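Ticket 347: Hub on the wood panel keeps losing power
Status: Open, then closed, then open
3 comments · 60 shares

Opened by Leonor Nogueira

The white Grornatine hub by the window drops out whenever it feels underappreciated. The light goes off, stays off for nearly a minute, and comes back as if it had just popped out for a sandwich. It started in October, the same week the Skakton side panel went up next to it.

Already tried: turning it off and on, moving it a hand's width to the left, speaking to it firmly.

My money is on the panel. It's the plain pale wood one with the knots, and it has smudges on it that I have wiped twice. A black cable comes down near it, and I think the wood is leaning on the cable somewhere I can't get my fingers.
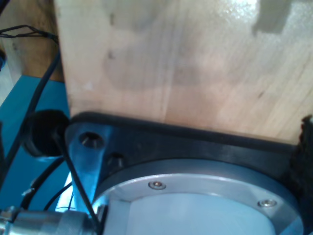

Lutfa Bhuiyan: Panels get blamed for a lot. If the wood were pinching the cable you would lose power when you bump the panel, and your ticket says it happens while everyone is at lunch. Please bump it on purpose and report back. Also, use a barely damp cloth on those smudges and go with the grain, otherwise you'll be wiping them a third time.

Leonor Nogueira: Bumped it. Bumped it harder. The hub did not care. My elbow did.

Lutfa Bhuiyan: Then leave the panel alone and look at the plug. That model shipped with a cord from Gastemden that fits most things a little and nothing well. Steps below, in order please. I know you.

Step 1. Switch off at the wall
At the wall. The button on the hub only puts it to sleep.

Step 2. Take the plug out and look at it
Hold the plug body and leave the cord out of it. Check the spot where the cord goes in for cracks or a soft place. The ribbed part should bend a little and then spring back. Mine bent a little and thought it over.

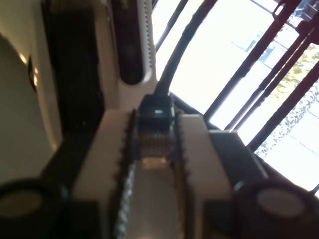

Step 3. Put it back with some slack
The cord wants a gentle curve on its way out of the plug. If it has to make a sharp turn to get past the panel, pull another few inches through from behind first. Push until it stops, then push again, as the first stop is a lie.

Step 4. Wait through lunch
Leave it for a full 60 minutes with nobody touching anything.

Leonor Nogueira: Made it through lunch. Closing.

Leonor Nogueira: Reopening. It went off at 4:10 while I was telling Ranasinghe support how well it was doing. Lutfa is sending a different cord. I have apologized to the panel, and the smudges are still there.

3 people found this helpful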